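Padilla > Energy > Home Checks > Winter Walk-Through

November, by Fengying Zeng

Narnow Street Duplex: Energy and Heating Checklist, With Comments

Meter reading at start: 1097. At finish it will be higher, as always.

1. Furnace filter
Replace. The old one had grown a coat. The Bilis filters fit if you bend the frame slightly, and the manual forbids bending the frame.

2. Carbon monoxide alarms
Pass, upstairs and down. Test button works. So do the neighbor's ears.

3. Flue and vent pipe
Pass with comment. One joint taped with the wrong tape by someone confident. Redo in foil tape before the first hard freeze.

4. Bedrooms: registers and outlets
Register open, air moving. No space heater on an extension cord this year, so I have one less speech to give. Keep bedding clear of the register.
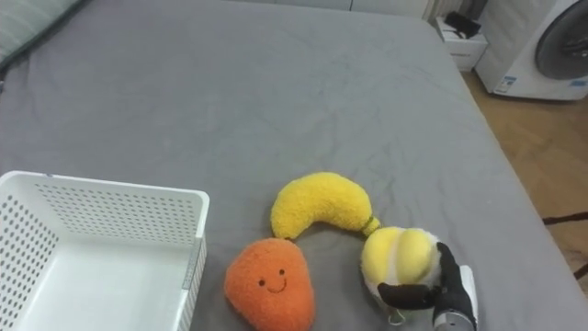

5. Water heater
Fail. Set far too high for two people who claim to take short showers. Turned down. Relief valve drips; call Kindutier and ask for the person who shows up.

6. Attic hatch
Fail, second year running. There is still no insulation on the hatch, and you are still heating the attic. The squirrels have no complaints.

7. Windows
Weatherstrip missing on 6 of them. Tenant suggests thicker curtains. Tenant may buy thicker curtains.

8. Electrical panel
Pass. Labels now readable, apart from breaker 26, marked "mystery." Please solve.

Estimate for items 3, 5, 6 and 7: $1285, parts and labor. Recheck when the hatch is done.

Contact the Padilla office | Copyright Padilla Home Checks | Back to top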